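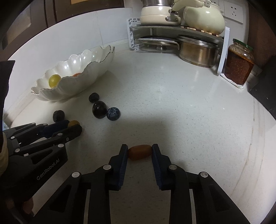
Llevo tres semanas peleándome con una sola función, la que convierte lo que ven las cámaras de las pinzas en una orden de apertura, y por fin me siento con ganas de contarlo. Los que leéis esto desde hace tiempo sabéis que el proyecto Modise empezó como un planificador de trayectorias y nada más, y que poco a poco se le fueron pegando cosas: primero un visor de registros, luego un sincronizador de relojes, luego un estimador de esfuerzo que escribí una noche y que todavía me da un poco de vergüenza. El caso es que la fruta pequeña nos ha roto casi todas las suposiciones que teníamos. Un tomate cherry alargado, rojo anaranjado, sujeto de punta a punta entre las dos almohadillas azules, parece un agarre facilísimo cuando lo miras con ojos de persona. Para mi código era un disparate: el objeto tumbado y cogido por sus dos extremos redondeados, justo donde la superficie se curva más y donde el modelo de contacto, que yo había escrito pensando en caras más o menos planas, no sabía qué decir.

Voy a intentar explicarlo con un poco de orden, aunque ya aviso de que me voy a ir por las ramas (como siempre).

El planificador trabaja con candidatos. Le llega una máscara del objeto, ajusta una elipse, propone varias parejas de puntos opuestos y a cada pareja le pone una nota. La nota mezcla tres términos: lo bien alineadas que están las normales, lo cerca que queda el eje de cierre del centro del objeto y la holgura que hay alrededor para meter los dedos. Con cajitas, tarros y cucharas aquello iba de maravilla. Con un tomate alargado la elipse sale preciosa, el planificador ve el eje corto y dice «por ahí», porque el eje corto siempre gana en mi función de coste. Y cuando comparas con las demostraciones hechas a mano te encuentras con que la gente coge las cosas como le da la gana, unas veces por el medio y otras por las puntas, según cómo venga la mano y adónde vaya la fruta después.

Mi primera reacción, lo confieso, fue penalizar esos agarres en el filtro de limpieza. Los marcaba como «contacto inestable» y se iban a una carpeta aparte. Fue Kamonchanok Thaweesak, que lleva la parte de percepción y tiene mucha más paciencia que yo, quien abrió esa carpeta y me escribió un mensaje cortísimo: «Estás tirando los episodios buenos». Tenía razón. De 3,187 episodios, el filtro se estaba comiendo justo los que más falta nos hacían, los de agarres raros, y nos dejaba un conjunto muy limpio y muy aburrido en el que todo se cogía por el centro.

Así que fuera filtro. Ahora el estimador no decide si un contacto es bueno o malo, solo le pone una incertidumbre, y el que entrena la política hace con eso lo que quiera. Suena a cambio pequeño y me costó reescribir medio módulo — el de Jemthorpe, para los que sigáis los nombres internos, que ya sé que son un lío y que la culpa es mía por bautizar las cosas a las once de la noche.

La segunda parte de la historia es la segunda pinza. Trabajamos con dos a la vez, y en la vista de una aparece muchas veces la otra entrando por un lado. En la toma de arriba viene desde la izquierda, en diagonal, con su letrero de GenRobot.AI por el brazo y una fruta redonda amarillo anaranjada en la punta que casi no se ve, tapada por la mordaza más cercana. Pues bien, el segmentador se volvía loco con eso. Veía una rodaja de color cálido pegada a una pieza oscura y unas veces la daba por objeto libre y otras por parte de la herramienta. Si la daba por libre, el planificador proponía muy contento ir a cogerla, que es una manera estupenda de acabar con dos pinzas enredadas.

Hendrik Jacobs propuso la solución que al final se ha quedado, y que me gusta porque es sencilla. En cada instante conocemos la pose de las dos pinzas (con su error, claro, y de eso hablo luego). Proyectamos la geometría de la otra en nuestra imagen, la engordamos unos píxeles y todo lo que toca esa silueta cerca de las puntas de los dedos pasa a estado «ocupado». Un objeto ocupado sigue existiendo en el mapa, conserva su identidad y su último tamaño conocido, pero no entra en la lista de candidatos. Cuando las mordazas se abren y la silueta se aparta, vuelve a estar disponible. Son 41 líneas de código, comentarios incluidos, y yo había escrito un autómata horroroso para hacer lo mismo peor.

El error de pose es otra guerra. Los relojes de las dos pinzas van cada uno a su aire y, con 14 milisegundos de desfase, la silueta proyectada se queda atrás en cuanto alguien mueve la mano deprisa. Se nota muchísimo: la máscara de «ocupado» cae sobre la encimera y la fruta se queda fuera, tan pancha. Lo que hacemos ahora es estimar el desfase al principio de cada sesión, con un gesto de sincronización, y corregirlo después por interpolación. El visor, que se llama Curker, dibuja las dos siluetas superpuestas, la cruda y la corregida, y a mí me ha ahorrado horas de mirar columnas de números.

Y luego están las uvas oscuras y los arándanos, mi pequeña pesadilla. Cuando hay un arándano arrimado a una uva negra brillante, sobre una encimera clara y moteada, con una sombra blanda que sale justo de ahí, el segmentador tiene todas las papeletas para devolverte un solo bulto con forma de patata. La sombra se suma al bulto, el bulto crece, la elipse se estira y el planificador abre los dedos como si fuera a coger un pepino. Probamos a subir la resolución del recorte y ayudó un poco. Probamos a usar el brillo de la piel como pista y ayudó en unas uvas y estropeó otras, sobre todo cuando detrás hay un cuenco blanco esmaltado, o de lo que sea, lleno de reflejos. Lo que mejor nos va de momento es no fiarse de una sola vista: se guardan las últimas 5 máscaras, se llevan a un mismo sistema de coordenadas y se vota. La sombra se mueve con la mano y la fruta no, de modo que la sombra va perdiendo votos ella sola. No es infalible. Si la pinza está quieta mucho rato, la sombra también lo está, y volvemos a la patata.

Para eso tengo una rama a medio hacer, que se llama branville-sombras y que no os recomiendo compilar todavía. La idea es separar la máscara en dos capas según cuánto cambia la textura moteada que hay debajo: en una sombra las motas siguen ahí, más oscuras, y en una fruta desaparecen. Kamonchanok dice que en encimeras lisas no va a servir de nada y yo digo que ya nos preocuparemos cuando toque una encimera lisa. Llevamos así desde el lunes, con bastante cariño por ambas partes.

Me preguntaba un lector en la entrada anterior por qué no dejamos que una red lo aprenda todo de golpe y nos ahorramos tanta geometría. Es una pregunta justa y no tengo una respuesta muy elegante. Nuestra política sí aprende de las demostraciones, y cada vez más. Pero para saber si una demostración está bien etiquetada, o por qué la mano izquierda se para a mitad de camino en la repetición, necesito algo que pueda abrir y leer, con sus variables y sus nombres (aunque sean nombres malos). Las herramientas de alrededor son lo que más uso al cabo del día.

Pendiente para noviembre: terminar lo de las sombras, escribir pruebas para el estado «ocupado» con objetos que pasan de una pinza a la otra, y cambiar la dichosa función de coste para que el eje corto deje de ganar por goleada. Esto último lo tengo medio pensado. Quiero que el peso dependa del destino, de si la fruta va a un cuenco hondo o a dejarse otra vez sobre la mesa, y para eso el planificador tiene que mirar un paso más allá de lo que mira hoy. Si alguien ha hecho algo parecido con objetos pequeños y resbaladizos, que me lo cuente en los comentarios, que los leo todos aunque tarde en contestar.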